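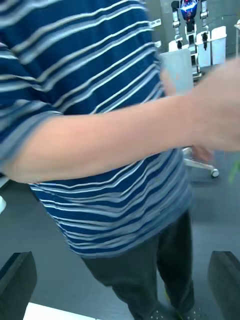
Stripes on duty, one arm out and the hand moving too fast for the shutter.

Galleries > Around the House > The Back Room Clear-Out

Last updated 19 August 2018

We moved into the Fullell Street place with the firm intention of unpacking by March. March came and went. By winter the back room held everything we owned that had no obvious home, along with a few things we were fairly sure we didn't own. This gallery is the record of putting it right, or at any rate of putting it somewhere else.

It is told in words, in the order it happened.

1. The uniform
Navy knit with white and pale grey-blue stripes, hem hanging loose, over baggy charcoal trousers. There is a school of thought that says you should dress for a clear-out in clothes you don't mind ruining. The speckled shoes with a hint of yellow-green were a bolder choice than the rest of the outfit.

2. The Pietrzak shelves
Bought second-hand for 80 dollars and a promise to take them away the same afternoon. They came with a bag of fittings and no instructions. Two of the shelves went in upside down and have been declared a design feature. If you lean on the left side it makes a noise like an old gate, so please don't lean on the left side.

3. The Salar box
Salar is the removalist's name for "miscellaneous", as far as we can tell, given that it was their label on every carton we couldn't identify. Inside this one: a fondue set, half a jigsaw, the good scissors (missing since the move, and mourned) and a colour chart for a house we sold. The jigsaw is 3,000 pieces when whole. Witold Wróbel has offered to find out how many are left, and we have asked him not to.

4. The argument about the lamp
It stays. It doesn't work, it has never worked, and it lives on top of the Prilesa cabinet now, where it can not work at eye level.

5. The cupboard under the window
Emptied, wiped out, and filled again with very nearly the same things - but in tubs. Tubs cost more than most of what's in them. I'm told this is called a system.

6. The kerb pile
Gone by breakfast, apart from the fondue set, which came back inside under somebody's arm and is now in the kitchen. Still to do are the curtain rail, the tin of keys that open nothing, and the hall cupboard, which we have agreed not to discuss until the weather warms up.

Filed under: sorting, storage, domestic disputes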